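Kohei Uchida
Notes on moving the Lulwood building off its old hot water setup. Short thread, mostly numbers.

The recirculation pump ran 24 hours a day. Return line temperature barely moved between midnight and 5 a.m., when almost no one draws water. That is pipe heat loss and pump power with no use at the end of it.
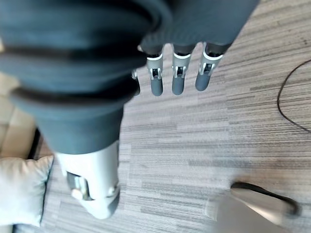

First change was a timer. Off at midnight, on at 5. Cost was one evening and a relay. Gas use for November dropped by 40 therms against the month before the change, with similar weather.

Second change was insulation. The riser had none past the first floor. We wrapped 221 feet of copper, including the elbows, which the original installer skipped everywhere.

Elbows take longer than straight runs. Miter the foam, glue the joint, then tape it. Tape alone lets go within a season near the boiler. 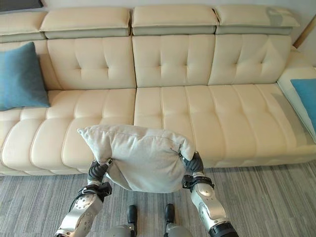

Third was balancing. The far branch was starved, so people on 4 ran the tap for a long time before it got warm. Closed the near valves a quarter turn at a time, waited, measured at the far tap, repeated.

Parts came to $673, most of it foam and two balancing valves. Labor was mine and not counted.

Still open: the check valve on the return leaks by a little. You can feel it at the cold side when the pump is off. Replacement goes in Wednesday, and I'll post return temperatures once I have a full week logged.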